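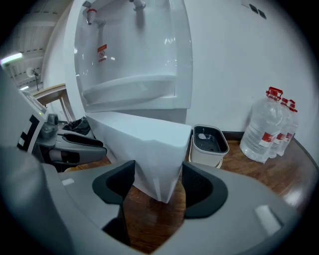

Makhubela is moving. The lunch place on Hasten Street that does the peanut stew and the fat little steamed breads is closing its doors at the end of the month and opening again in November, in the old Flastari bakery four blocks over. Signs went up in the window yesterday and the phone here has been going ever since. Short version – same menu, same family, bigger kitchen, real tables. Tea stays free and stays self-serve, so look for a tall white water dispenser, the kind with the red-capped tap on the left for hot and the white one on the right, and help yourself. Bags will be in the jar like always. The stew is going up a little in price, more on that further down.

August 22, 2018

Anyone who has stood in that line at noon knows why they're going. The current place is a hallway with a counter in it. You order, you squeeze back past the people who are still ordering, you eat in your car or on the wall outside the dry cleaner. In the winter you eat in your car. The family has been asking the landlord for the unit next door for years and it went to a phone repair shop instead, and then to another phone repair shop.

The Flastari building has been dark since spring of last year. It still has the bakery name in gold on the glass, and the word is that the name is staying, at least over the side door. People feel strongly about that sign. The ovens are staying too, the big deck ovens at the back, and those were apparently the whole reason for picking the place. The steamed breads don't need an oven but the meat pies do, and the meat pies have been a once in a while thing up to now. In November they go on the menu every day. Beef, chicken, and a spinach one with a lot of pepper.

Seats: the city permit posted on the door says 129 for the whole building, but that's the fire number and includes the upstairs, which won't be open to the public. Downstairs is going to be a lot less than that. A mix of booths and long tables, plus a counter in the front window for people eating alone. Takeout gets its own door on the alley side, so the line for takeout won't run through the dining room. This alone is worth the move in our opinion.

Ordering ahead

They're finally doing it. Makhubela has signed up with Irkex, the ordering service a couple of the pizza places here already use, and you'll be able to put in a lunch order from your phone and pick it up on the alley side. No delivery. They were asked about delivery by what sounds like every single customer and the answer is no, the stew doesn't travel, it goes stiff in the box. Phone orders still fine if you don't want to mess with an app. Same number as now.

One thing to know – Irkex orders will stop at 1:30 in the afternoon, to give the kitchen a chance to clean down before dinner. Walk-ins keep going.

And yes, dinner. The Hasten Street place has never done dinner apart from the street fair. The new one will, though maybe not every night to begin with, they want to see how it goes. The dinner menu isn't done. What we've heard so far is a grilled fish, short ribs, a bean dish with tomato and dried chili that used to be the Sunday-at-home thing in the family, and a big sharing plate with a bit of everything on it. Cornmeal porridge with all of it. They are looking for a night cook and two or three people for the floor, ask at the counter. Experence is nice to have, they said, showing up is nicer.

Prices

The stew goes up by fifty cents. Breads stay the same if you buy them one at a time, a bag of a dozen goes up a dollar. Pies aren't priced yet. Coffee is new, there was never room for a machine before, and the plan is to keep it to plain coffee and not get into the fancy end of things. Soda in bottles. They've applied for a beer and wine license and don't expect to have an answer before opening, so don't count on it.

Gift cards from the old place are good at the new place. So are the punch cards, the yellow ones and also the older green ones if you've still got one in a drawer somewhere. Bring it. They will honor it.

Last weeks on Hasten Street

Regular hours through the end of the month, cash and card, and then that's it for the old counter. On the final day they plan to cook until the pots are empty. The first 100 people get a bread on the house, one each, and please don't send a kid back through the line twice, they know all your kids. Expect it to be slammed. Parking on Hasten is already bad with the sewer work and half the meters are bagged, so walk if you can or try the lot behind the library.

After that there's a gap. September and October with no stew. The family is taking one week off, the first in a long time, and the rest goes to getting the kitchen in. There's a chance they'll do a table at the farmers market some mornings, breads and the hot pepper relish only, nothing that needs a stove. Not confirmed. If it happens we'll put it in the weekly listing.

On the relish, a lot of people wrote in asking. They've been making it in tiny batches and running out by noon. With the extra kitchen space they want to have 2,000 jars put up before the holidays, in two sizes, mild and the other one. It'll be sold at the front register and possibly at the hardware store, which has been selling local honey and jam for a while and asked for it. Labels are being printed now. No price yet on those either. We tried the mild last summer on a hot dog and would not call it mild.

What about the old space

No tenant yet. The landlord is asking for somebody in food again as the hood and the grease trap are already in, and there's been one call from a doughnut outfit and one from a juice bar. Nothing signed. It would suit somebody just starting out, same as it did for Makhubela when they took it on with one burner and a borrowed fridge. The fridge, by the way, is still running and is coming along to the new building. It's going in the basement for the sodas.

The work at Flastari

Floor is done, the old tile cleaned up better than anyone expected so that's staying. Plumbing inspection passed. The front window had a long crack and the new glass is ordered. Paint next, then the booths, which are coming out of a diner that closed upstate and need to be recovered – they were orange, they're going to be dark green. The ovens still need a gas hookup and that's the part that could push things back. If it does slip it would be by a week or two, still in November, before Thanksgiving. They very much want to be open before Thanksgiving as they already have pie orders written down on the back of a calender.

The restrooms are being redone so there's one you can get a wheelchair into, and the step at the front door is being taken out and sloped. The alley door has no step already.

A few quick ones that came in while we were typing this up:

Will the stew recipe change in the bigger pots? They say no. They've been testing.

Will there be a vegetarian stew? There already is, it's just never been on the board. Ask for it without the chicken, it's a separate pot. It goes on the board at the new place.

Dogs? Not inside. There's a patch of sidewalk out front with room for a couple of tables and the city has to sign off on that first, so next summer at the earliest.

Reservations? For big groups at dinner, maybe. Lunch, no, line up like everybody else.

Music on the weekend? Someone is spreading this around town and we couldn't get a yes or a no out of the family. There is an upright piano in the Flastari building, left over from whoever had it before the bakery, and it's badly out of tune.

Opening date goes up here as soon as it's set. Until then, Hasten Street, 11 to 3, go early.

Update: fixed the takeout cutoff time above, it's 1:30. First version said 2.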